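What I learned from a month of casino welcome offers

In January I opened an account at a small online casino called Birkside, put in some money, and kept notes on what the welcome offer was really worth. I had read plenty of pages telling me how many free spins I would get and very few telling me what happened after them. 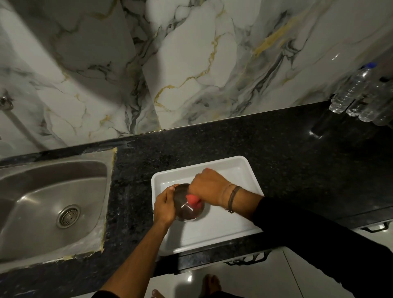 2 min read

The offer looked simple. Put in a first deposit, get 19 free spins and a matched bonus. Put in a second and get 6 more spins on a different game, a fishing one called Stombridge that I would never have picked for myself.

I used the first lot in one sitting after tea. They came to £6, which went into the bonus balance and not the cash balance. I had missed that the two were separate. It is in the terms, under a heading I had scrolled past, and there is a small arrow next to the balance that opens up to show both figures.

Before any of the bonus could be taken out I had to stake £300 in total. I play at low stakes, so that is a lot of evenings. Table games hardly counted towards it. Roulette was left out altogether – a pity, as it is the only one I enjoy.

My friend Tomás Arruda has been doing this longer than I have and keeps a spreadsheet. He told me to write down the date each bonus runs out before playing anything. I didn't, and the second set of spins had gone by the time I remembered them.
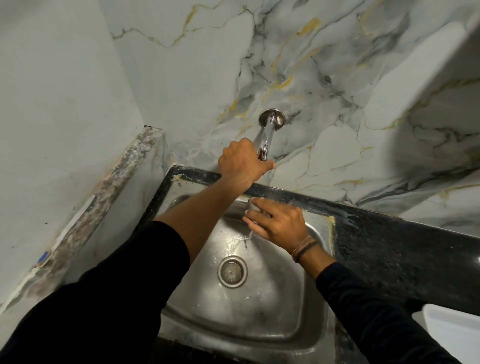

At the kitchen sink, hand on the tap.

I got as far as £234 of the £300 and stopped. The balance had been going down slowly for a week and I could see that finishing would cost me more than the bonus would pay. I cancelled it from the account page and took out what was left of my own money. The withdrawal needed a photo of my driving licence and a recent bill. The first bill was turned down for being a screenshot, the second was accepted the next morning.

Adelino Patrício, who I used to work with in Gouveia, thinks all of these offers are a waste of time and only ever plays with cash. 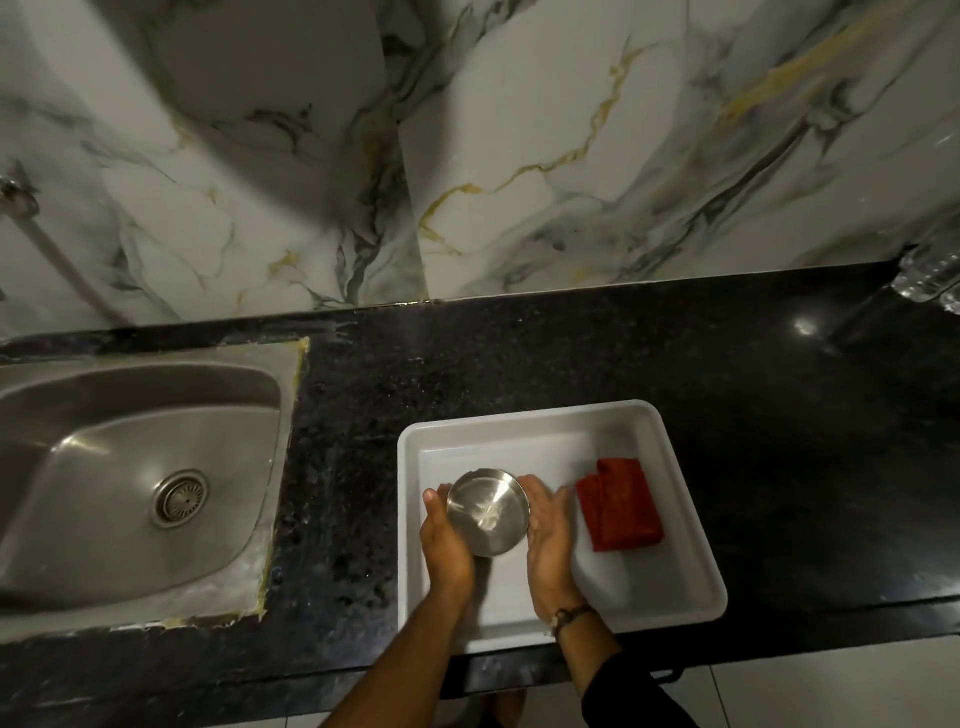 I can see his point, but I don't fully agree. If the staking rule is low and the spins pay straight into cash, I would still take one. Bunside had an offer like that last year, with fewer spins and nothing to work through afterwards, and I came out of it a few pounds down having had a decent evening.

I have set a monthly deposit limit on the Birkside account for now. The setting is under Profile, then Limits, and lowering it takes effect at once. Putting it back up takes a day.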